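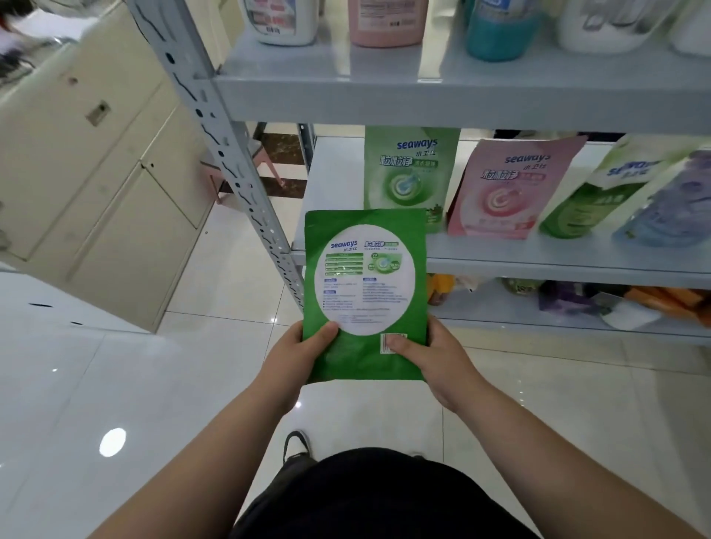
A green pouch with a lot of small print on the back.

14/06/2022

We finished the hay on the long field two evenings ago, and I promised to write how it went with the tedder, so I will do it now, before the second field is ready and I have no time again.

For readers who are new: we have a small farm on the slope above Wirkum, with sheep and a few young cattle, and we make all our winter hay ourselves. Until last summer I used the old two-rotor tedder which came with the farm. It did its work, but it was narrow, and on the long field I had to drive so many passes that the first rows were already dry when I came to the last ones. In the winter I bought a used four-rotor machine from a dealer in Norness. It is a Rocha, and it had stood in a shed for a long time, but the gears were quiet and the tires were good.

I should say that I am not a mechanic. When I looked at it the first time, I checked the tines and the wheels and I forgot to check the hinges where the outer rotors fold up. One of these pins was worn so much that the rotor hung lower than the others. In the field this means that it scratches the ground on one side and leaves hay lying flat on the other side. I noticed it only when I made a trial on the small piece behind the barn, and there was soil in the hay. I ordered a new pin and two bushings and paid 162 for them with shipping, which I found expensive for three pieces of metal. Putting them in took me one afternoon and a lot of grease.

After that, the machine worked much better than I expected. I cut the long field in the morning, when the dew was gone, and went over it with the tedder the same day after lunch. The next day I did it two times, once at 10 and once in the middle of the afternoon. With the old tedder the whole field took me almost until dark. Now I was back in the yard before the sheep were asking for anything.

One thing I had to learn is the speed. I read in many places that you should turn the rotors fast on the first pass, to throw the grass apart, and slower when it is nearly dry, so that the leaves stay on. I knew this, but with four rotors it is more important. On the last pass I was driving too fast in the beginning, and behind me there was a green dust of clover leaves. Those leaves are the best part of the hay. I changed to a lower engine speed and a higher gear, and then the dust was almost gone.

The angle I am still not sure about. There are three holes for it on each wheel leg, and I used the middle one. On the flat part it was good. On the steep part near the Prundness road, the machine pulled to the side and I had to drive a little up the hill to keep the row straight. Maybe the lower hole is better there, but I did not want to stop and change it for such a small corner. If somebody has the same type on sloping land, please write me which hole you use.

We baled over 300 small bales from this field. Last year it was less, but last year June was dry and the grass was thin, so I would not give the tedder the credit for that. The bales are in the barn now, standing on their cut side, with a hand of space between the rows. I put the long thermometer into several of them each evening. So far they are fine, and I will continue for some weeks more.

I also kept nine bales separate which I made from the wet edge under the trees. They feel heavier and I don't trust them. They are outside under the roof of the cart shed, where the wind goes through, and the young cattle will get them first if they stay good.

The second field is later because it lies in the shade until noon. I will look at it again at the end of the week. Before that I have to replace two bent tines on the left outer rotor – I found a stone, or the stone found me – and grease everything again.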